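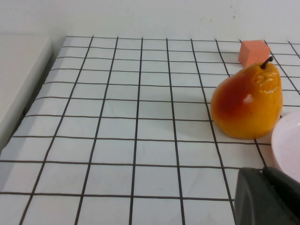
Pear with a pink cube, gridded tabletop

Ukden Home Shops
Autumn range meeting, home fragrance
Minutes

Held Jun 18, 2020, by video call

On the call: Lindiwe Zulu (chair), Erasto Mwaipopo (buying), Akinyi Mosoti (shop floor and returns), Faraji Mollel (stock and web listings), Elibariki Chege (minutes)

Apologies: none received.

1. Last minutes

Agreed, with one change. The February minutes say the Nzioka wax melts were "selling well". Akinyi asked for this to read "selling well in one shop", as that was what she said at the time. Changed.

Matters arising: Faraji was to find out why the linen drawer sachets appear under Garden on the website. He has found out (someone picked the wrong category when the listings were moved over) but has not yet fixed it. Carried forward for the second time. Lindiwe would like it not to be carried forward again.

2. Prondosent reed diffusers

Erasto presented the offer. Prondosent want us to take their reed diffusers in four scents: fig, sea air, white tea and one called Calm. They would supply a counter stand and a tester of each. The brochure had gone round beforehand and most people had read it.

Lindiwe asked what Calm smells of. Erasto read from the brochure, which says it smells of "a slower morning". Asked again, he said lavender, mainly, and possibly something like cedar. Akinyi said customers will ask the same question and staff need a real answer to give them. Erasto to get a plain list of the main scent notes for all four.

There was a long discussion of the claim that one bottle "fragrances the home for a whole season". The small print gives up to 30 days with all the reeds in. Faraji did not see how both could go on one box. Erasto said the rep explained it as 30 days at full strength and then a gentle fade. Lindiwe said a gentle fade is what the rest of us call running out. It was agreed that we will not repeat the season claim on our shelf cards or the website, whatever Prondosent print on their own packaging.

Akinyi had taken a sample bottle of sea air home. She put it in her hallway and could smell it for the first few days, then only on coming in from outside. Her sister, who visited, could smell it straight away and did not like it. Akinyi accepted that one bottle in one hallway proves very little, but pointed out that it is one more bottle than the brochure tells us about. The "nine out of ten homes" line has no note saying whose homes or who asked them. Erasto has put this to the rep twice and been sent the brochure again.

On the counter stand, Faraji has the measurements and it will fit in the larger shops. In the small ones it would have to go where the card machine is. He does not think the card machine should move.

Price was not discussed in detail. Erasto wants to wait until we have decided whether we want the things at all, and the chair agreed that this was a sensible order.

Decision: no full order. Erasto may ask for a trial of fig and white tea only, sale or return, without the stand. If Prondosent will not do sale or return we leave it for this year.

3. Oil spills and furniture

Raised by Akinyi. Most of the diffuser complaints that reach her, from any brand, are about marks on furniture. The oil gets on to the neck of the bottle when the reeds are turned, runs down, and leaves a ring on whatever is underneath. Varnished tops go cloudy and painted ones go soft. She read out a letter from a customer about a bedside cabinet. The customer had followed the leaflet, which says to turn the reeds weekly and says nothing about where to do it.

Erasto said every diffuser does this and the customer should expect it. Akinyi said that if every diffuser does it, every leaflet should mention it. Erasto did not disagree.

Faraji suggested selling a small dish or coaster beside them. Lindiwe was wary of this, as it could look as though we were selling the problem and then the cure. She would sooner see a shelf card telling people to stand the bottle on a saucer and turn the reeds over the sink. A saucer costs them nothing if they already own one.

Decision: Akinyi to write the card. Two sentences at most. It goes beside all reed diffusers in every shop, including the lines we already stock.

4. Utska scented drawer liners

Stock is not moving. Faraji gave the figures: we took in 801 rolls and have sold 311. More than half of those went at the reduced price. The rolls are bulky and take up a whole bay in the stockroom.

Erasto thinks the liners were badly placed, next to the kitchen things, where people took them for baking paper. He would like to move them to bedding and give them another season. Lindiwe asked whether there was any evidence that people were confused. Erasto said one customer had asked. Akinyi said that at her end the trouble is that the liners stop smelling of anything once they have been unrolled for a week or so, and customers say this when they bring them back. Moving them to bedding will not help with that.

Erasto asked for it to be noted that the paper itself is good quality and the pattern is popular. Noted.

Lindiwe asked if they could be sold as plain patterned drawer liners with no mention of scent. Faraji said the word "scented" is printed down the side of every roll. There was a short silence.

Decision: move to bedding as Erasto asks, but at the reduced price, and no reorder. Faraji to report what is left at the next meeting. If the bay is still full we clear the rest in the January sale.

5. Matching scent to room colour

Erasto circulated a leaflet from Nzioka which pairs their candles with wall and furniture colours: citrus for yellow rooms, moss for green ones, and so on. They would like us to display it and to group the candles in the same way.

Nobody could find a reason in the leaflet why a green room should smell of moss. Faraji has a grey living room and the leaflet gives him "rain on slate", which he says is what it smells like already when the window leaks. Akinyi was slightly more in favour than the rest. Customers buying a gift often have no idea where to start, and a daft system is still a system. She would not want staff to have to defend it.

Lindiwe's concern is that we would be rearranging every candle shelf for one supplier, and that the other brands would then sit oddly beside it. She also noted that every pairing in the leaflet ends in the larger jar.

Decision: leaflets may go on the counter if a shop wants them. Candles stay grouped by scent. Erasto to thank Nzioka and say no to the shelf plan.

6. Testers

Testers for anything handled or sniffed have been put away in all shops for the time being. Akinyi reported that fragrance sales without testers are slow, and that people are lifting the lids off the boxed stock instead, leaving us with opened boxes that are hard to sell. Erasto mentioned that one supplier is offering sealed scent cards, handed out singly. Lindiwe asked whether the cards smell like the product. Erasto has only smelled one and it smelled of card.

Decision: Erasto to get a pack of 10 and send two to each person here, with no label on the front. We will see whether anyone can tell which is which before any money is spent.

7. Any other business

Faraji asked that product names be sent to him in full before listings are needed. He has had to guess at three this month, and "the blue one" was of no use to him.

Akinyi asked if the fragrance shelves could be kept away from the cushions and throws. Stock is coming out of the packet smelling of vanilla. Agreed in principle. Faraji to look at the floor plans, after the drawer sachets.

Actions

Erasto: scent notes from Prondosent; ask about trial on sale or return; reply to Nzioka; scent cards.
Akinyi: shelf card on oil spills.
Faraji: drawer sachets listing; move Utska rolls and report; floor plans.
Elibariki: correct the February minutes and send round again.

Next meeting: Lindiwe to send a date once Prondosent have replied, or at the end of next month if they have not.

E. Chege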